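Bresum (software)

Last updated 2nd July
Reading time: 3 minutes

We use cookies to remember your reading preferences. By continuing to browse, you accept their use.

Bresum is a software package for turning recordings made with hand-held grippers into training data for robot control policies. It was written at Baklow, a small software firm, and is used mainly for household tasks that involve cloth, such as folding, sorting and stacking clothes. The package covers four jobs: estimating the path of the gripper from wide-angle video, measuring how far the jaws are open, cutting recordings into usable segments, and exporting the result in a form that a learning program can read. It does not control a robot directly. A separate runtime called Sterkel loads the trained policy and sends commands to the arm.

Background

Work on Bresum began in February as a set of scripts for checking video before it was sent to a mapping program. The early scripts rejected recordings that were too dark, too short or too blurred to follow. As the number of recordings grew, the scripts were joined into one program with a shared settings file, and the mapping step was brought inside it.

Most of the early recordings showed hard objects on tables. Cloth was added later and led to a rewrite of the segmentation code, which had assumed that an object keeps its outline while it is being moved. A shirt or a sock does not, and the old code often marked a single fold as several separate actions.

Input

The program takes video from a camera mounted on the gripper, along with readings from the camera's motion sensor. The lens is a fisheye, so straight edges near the border appear curved and the corners are dark. Bresum does not flatten the picture before tracking. It uses a lens model fitted during calibration and works on the original image, which keeps the wide view intact.

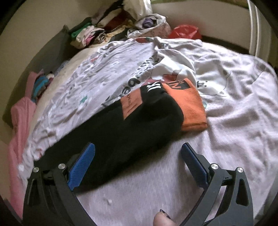
Bedrooms are a common setting for clothing tasks, and they raise a particular problem for tracking. A mapping program looks for points that stay fixed in the room. Bedding offers plenty of visible detail in its prints and wrinkles, but it shifts whenever something on top of it is pulled. If the program treats a printed sheet as part of the fixed room, the estimated path drifts each time the sheet moves. Bresum handles this by giving each tracked point a weight. Points on walls, bed frames and pipes tend to keep a high weight through a recording. Points on cloth start with a lower one and lose more if they move against the rest.

The jaws themselves are masked out, along with any part of the operator's hand that comes into view. The mask is drawn once for each gripper design and widens as the jaws open.

Tracking

Path estimation runs in two passes. The first pass builds a map of the room from a slow sweep recorded before the task. The second places each task recording within that map. By default the sweep must contain at least 300 usable frames, and a task recording that cannot be matched to the map after 3 attempts is set aside.

Jaw opening is measured separately. The program locates the finger pads in each frame and compares their spacing with values stored during calibration. On grippers with colored pads, it searches first by color and then by shape. Color alone is unreliable when the clothes being handled are close to the pads in shade. When one pad is hidden under fabric, the opening is worked out from the visible finger, on the assumption that both sides of the linkage move together.

Segmentation

A recording of one laundry task may contain several grasps, pauses and corrections. The segmenter marks a possible boundary wherever the jaws change direction and the gripper is moving slowly. It then joins segments that are shorter than 29 frames to their longer neighbor. Users can edit the boundaries by hand in a timeline viewer.

Overlapping items are treated as a special case. When a small item rests on a larger one, the program has to decide whether a touch on the upper item also counts as contact with the lower one. Bresum stores this as an uncertain label unless later frames show the two moving apart.
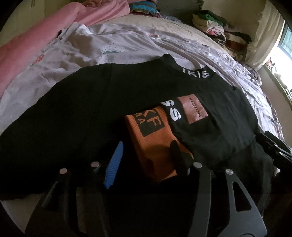 By the Baklow documentation desk

Dark clothing is the hardest material for the perception part of the package. Folds in black fabric show little contrast, and a black gripper finger passing over a black garment can be confused with a seam or a sleeve edge. The segmentation model was therefore trained with extra images in which brightness and contrast had been changed at random. Lettering and labels help, because they give the model small, sharp areas to follow, although a printed mark may disappear from view once the item is turned or folded.

Daylight from a window is another source of error. Automatic exposure can darken the bed when a bright window enters the view, then brighten it again when the camera turns away. Bresum reads the exposure values where the camera provides them and adjusts each frame before the cloth model is run. Tracking uses the unadjusted frames.

Planning and control

Policies trained on Bresum data predict a short series of gripper positions and jaw openings, measured from the current position of the gripper. Sterkel checks each predicted position against the reach of the arm and its joint limits. Positions that fail the check are moved to the nearest reachable point, and the change is written to a log. If too many changes occur in a row, the arm stops and waits for the operator.

Delay is handled at the same stage. The camera, the policy and the arm each add some lag, and Sterkel drops the predicted steps whose time has already passed. The default lag allowance is 200 milliseconds and can be changed for each arm.

Tooling

The Ozoliņš viewer, supplied with the package, shows video, gripper path and jaw opening on a common timeline. It was first a debugging aid for the mapping code and still has a plain interface. Frames with low tracking weight are shaded gray, and uncertain contact labels appear in yellow until a user accepts or removes them.

Limitations

Bresum does not estimate force, so a light touch and a firm press can produce the same record if the jaw opening does not change. It also has no full model of cloth shape. Hidden layers are left unlabeled, and tasks that depend on them, such as picking up only the top layer of a folded sheet, usually need additional sensors. Maps must be rebuilt when large furniture in the room is moved.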